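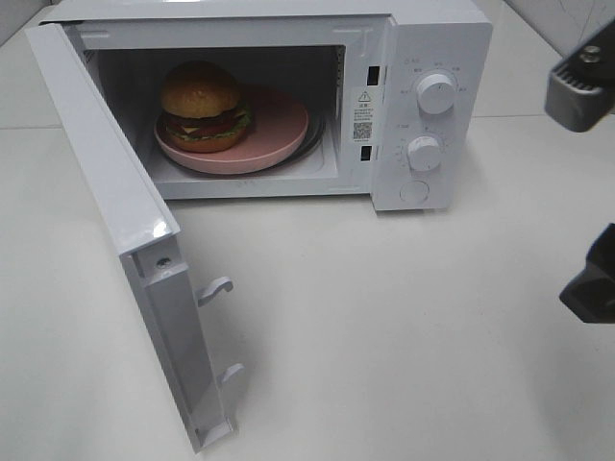
Microwave cell, Fenbridge: door open, toy burger on the pink plate.

Visit report: Fenbridge manipulation lab, Urnthorpe
12 June 2022

The lab at Urnthorpe runs several small cells along one corridor. I spent most of the afternoon at the microwave cell, which belongs to Lorraine Brunton. Shivam Vishwakarma does the daily checks and most of the repairs. What follows covers the set-up and upkeep only; the learning side was presented elsewhere in the programme.

Set-up

The cell consists of a table, one arm with a two-finger gripper, a fixed camera and a white countertop microwave. The oven is a plain domestic model with two rotary knobs, power above and timer below, and a round release button at the bottom of the panel. It is never connected to the mains. Brunton chose knobs over a touch panel so that the arm has something to grip and turn, and so that the result can be read off the dial.

The oven's position matters more than I had expected. It is set against a removable jig and then held with pads under the feet. The permitted error is 3 mm at the front corners. Beyond that the fingers meet the knob off centre and tend to climb over the ridge. The jig comes away before a run and is kept on a hook beside the cell.

Door and latch

The door is the part that wears. Two plastic hooks on its inner edge enter two slots in the body, and the arm closes it harder than a person would. The first oven lasted 179 closings before a hook cracked. Vishwakarma then lowered the closing speed and added a force limit, and the present oven has passed 1,000. He inspects the hooks every 200 closings with a hand lens and wipes out the slots with a dry brush.

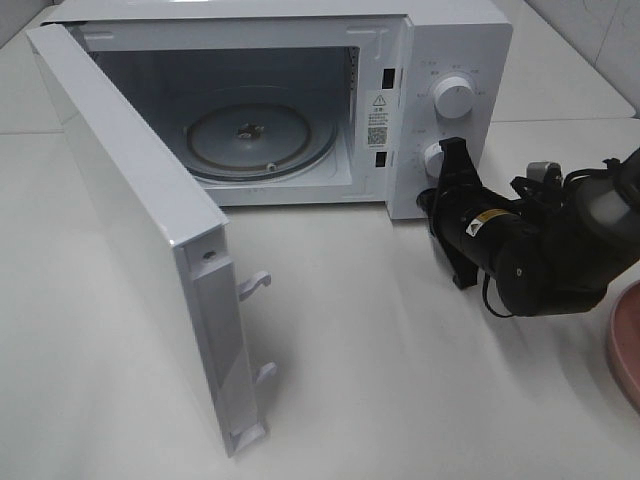
The timer knob is the other weak point. Its shaft is a push fit, and repeated side loading works it loose. The check is done by hand with the arm stopped: pull gently, turn through the full range, feel for play. If there is any, the knob is replaced from a box of spares bought from Hinds, a local appliance repairer. Brunton has asked them for complete control panels as well, and a price is expected in July.

Finger pads and cables

Pads are changed when the surface goes shiny. A worn pad will still lift a plate but slips on the knob, and the fault can look like a calibration error. The rule in the cell log is therefore to change the pads first and recalibrate second. Cables near the wrist are checked for rubbing at the start of each shift, with the arm driven slowly to the limits of its reach.

Logging

Faults are entered in Sesto, the lab's own maintenance log. Each entry has the closing count, the part, the action taken and initials. I was shown the entries for the cracked hook and they were complete enough to follow without help. The one gap is that pad changes are recorded by date and not by count, so pad life cannot be compared with hook life. Vishwakarma has this on his list.

Copies of the jig drawing can be had from Brunton on request.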